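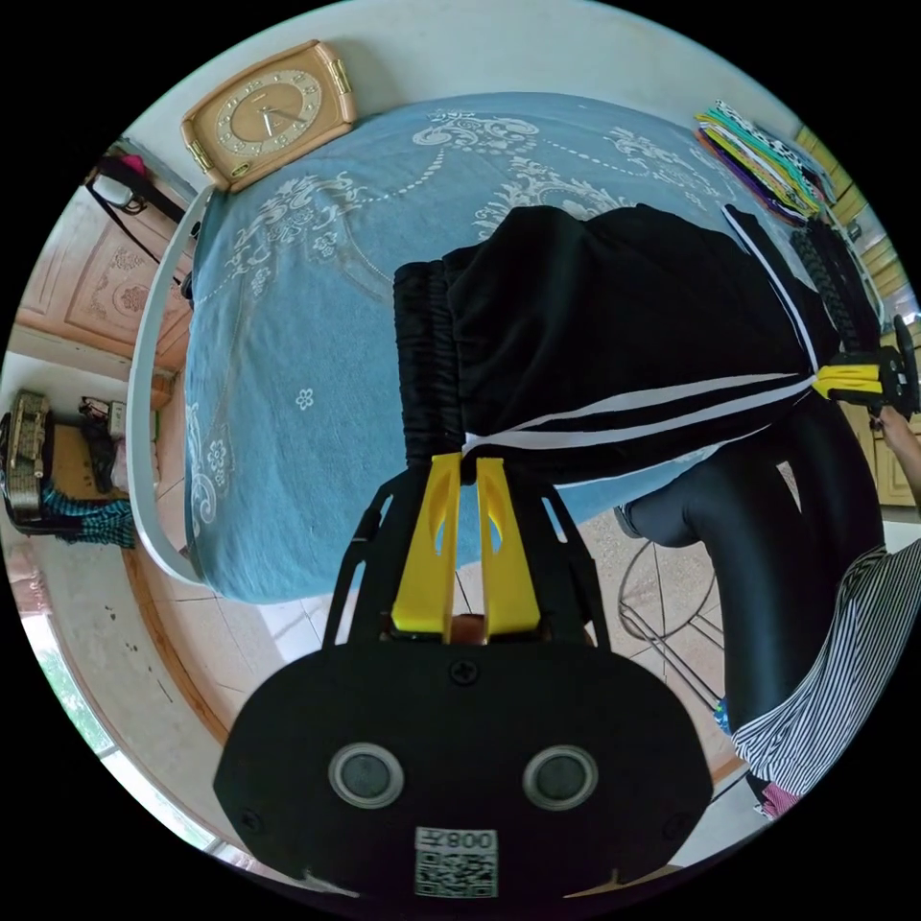 Clorance is opening its first drop-in laundry folding evening this May, and I'm the lucky person who gets to tell you all about it. I'm Rohani Majimbun, I look after programs here, and I have been talking about folding to anyone who would stand still since the winter. The idea is simple enough. You bring a bag of clean clothes, we give you a big flat surface and some company, and you go home with the whole bag folded. Our whole method started on a bed, and we still teach it that way, with the track pants spread out on a light blue bedspread, the waistband held at one end and the far end of the legs at the other, and a pile of striped, folded fabrics up in the corner of the bed. If you have a bed, you have a folding table! Most people I talk to are trying to do it on their lap on the couch, and then they wonder why their pants look like that.

The first evening is on a Friday at the Pirudero building, in the long room on the ground floor. Doors open at 6:30 p.m. and we'll be folding until 9. There are 20 places, they're free, and you can claim one at the front desk or by calling the office and asking for me. Kids are welcome as long as they come with a grown-up (and as long as they fold something, even if it's just washcloths).

A little background for those of you who don't know us. Clorance runs home skills classes in the Lulterden neighborhood: sewing on buttons, bleeding a radiator, cooking rice for a crowd, that sort of thing. At the end of every class we hand out a card asking what people would like next. We had 411 cards back over the past year, and I sat down and read every one of them with a pot of tea. I was expecting plumbing. Plumbing did fine. But laundry kept coming up, and it wasn't the washing part. People know how to wash. It was the bit after, when the clean stuff sits in a heap on the bed and then gets moved to the chair at bedtime and back to the bed in the morning. I've lived that one myself for years.

So we asked Tomoyo Sekiguchi to put a session together. Tomoyo worked in the linen room of a hotel for a good part of her life and she has strong feelings about sleeves.

"I don't care if your drawers look like a magazine," she told me when we were planning the evening. "I care that you can find your pants at six in the morning without turning the light on. Start with pants. Pants are easy and they take up a lot of the pile, so you feel better fast."

She's starting everyone off with track pants, and I was surprised by how much there was to say. Slippery fabric won't hold a crease and the gathered waist wants to bunch up on you, so you can't treat them like jeans. Tomoyo's way goes like this. Lay the pants out flat and smooth the elastic with the side of your hand. Bring one leg over onto the other so the side seams meet. If there are stripes down the leg, use them as your guide – get the stripes straight and the rest usually follows. Tuck in the point at the seat, then fold from the ankles up toward the waist in thirds. The waistband goes on the outside, where you can spot it in the drawer.

Working with a partner is even nicer. One of you takes the waist and one takes the ankles, you both give a gentle pull, and the wrinkles come out in a second. We'll be pairing people up for this part, so don't worry if you come alone.

The evening runs in 2 halves. Before the break it's pants, T-shirts and anything with a hood. After the break Dimas Sumampouw takes over with the big flat things: bedspreads, tablecloths and yes, fitted sheets. Dimas has promised me that his fitted sheet method works. I have tried it at home and mine came out as more of a loaf, but I'm told the loaf is a stage everyone goes through.

"People get mad at the sheet," Dimas said. "Put your hands in the corners first, before you do anything else. Then it's just a rectangle with a bit of attitude."

There'll be tea and coconut cookies in the break, thanks to Sembiring, the bakery on the corner, who also lent us the long tables. Thank you, Sembiring! We've padded the tables with old bedspreads so the clothes don't slide around. If you've got a spare bedspread you don't need back, we'd love it. Patterned, plain, faded, we're not picky.

Please bring:

One bag of clean, dry laundry, any kind
At least one pair of pants
The thing you hate folding most
A bag or basket to carry it all home flat

Please leave the socks at home this time. Rizal Ngau is working on a sock evening for later on and he'd like to have them fresh.

We've had a few questions already, so let me get to those. Yes, you can come for only one of the halves. No, there's no ironing, we don't have the outlets for it. Yes, there's a ramp, it's on the parking lot side, and the door there will be propped open until seven. If you use a wheelchair or you'd like to fold sitting down, tell me when you book and we'll set up one of the lower tables for you. And if you don't have any laundry ready, come anyway, because Moataz Ait Brahim is bringing two sacks of clean donated clothes from our winter coat and sweater swap, and those need folding before they go back out to families.

If the first evening fills up, we'll keep a waiting list and give those folks first pick for the next one. I would love to make this a regular thing. There's something really pleasant about a room full of people all smoothing and folding and chatting, and I noticed at our trial run that people stayed on and talked long after their bags were done.

To book a place, stop by the Clorance front desk in the Pirudero building or call during office hours. Reporters and neighborhood newsletters are very welcome to come along and take pictures, just let me know beforehand so I can check with the people folding. Tomoyo and Dimas are both happy to be interviewed, though Tomoyo asks that you do it before 6:30, when she'll need her hands.

Press contact: Rohani Majimbun, Programs, Clorance, Lulterden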